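November 9, 2023. Workshop notebook, Prulham sculpture room

Second day of the plaster tests for the wall piece. I mixed 400 g of plaster with 248 g of water, as Precious suggested in October, and added the gray pigment before the water. The color is more even now, but the surface became too smooth for me. It looks like a new bathroom, and we want a wall that somebody has leaned against for years. 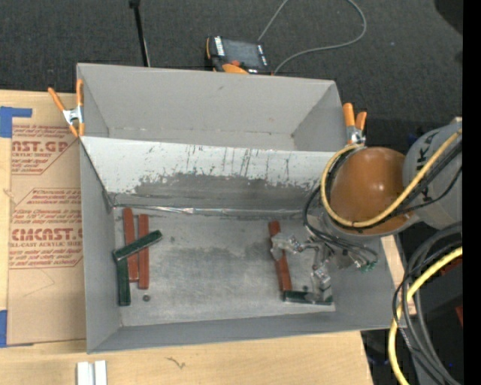 Halfdan Blöndal

Panel 3 was sanded with 100 grit, then rubbed with wax. Better. The edge toward the window side is still weak — I pressed it with my thumb and a small piece came away. I kept the piece, maybe the break is nicer than the edge I made.

Zinhle asks if the title should stay "Stelidham, North Room." I would prefer no place name, but the gallery already has it on the list.

To do: second wax on panel 3, ask Eustaquio for the jute, write down the drying time properly.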